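Notes for the February visit to Trastora

Read these before we go. The demonstration lasts one hour and covers tabletop handling with two arms. The Hemis cell is the one to watch. Pandosis, the older cell, may be running too, but it won't be on the assignment.

The task is tidying. Household items are set out on a table and the arms sort them into a basket. An operator guides the arms first, and the recorded runs are used later to train the controller. Trastora told us the current set holds 3766 runs, of which 535 were thrown out on review. 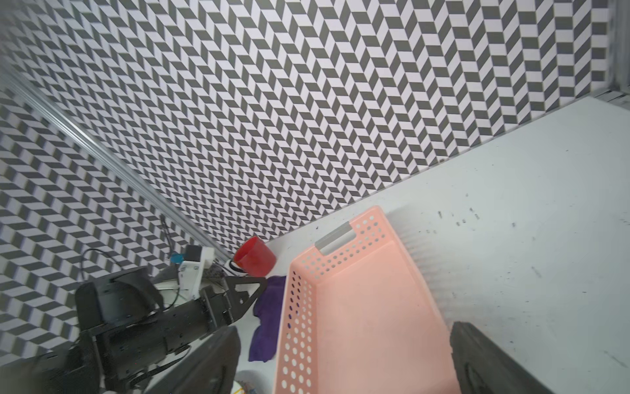
Stiff items and soft items need different grasps. A cup has a rim and a fixed shape, so the fingers can close to a known width. Cloth changes shape every time it is touched, and the arm has to find an edge or a fold. Write down which kind of grasp you see for each item, and whether the second arm helps or waits.

Stay behind the yellow line while the arms are powered. Ask before taking pictures.

Hand in one page, more than 200 words, with a sketch of the cell layout. Review Section 4 (wrist cameras) beforehand.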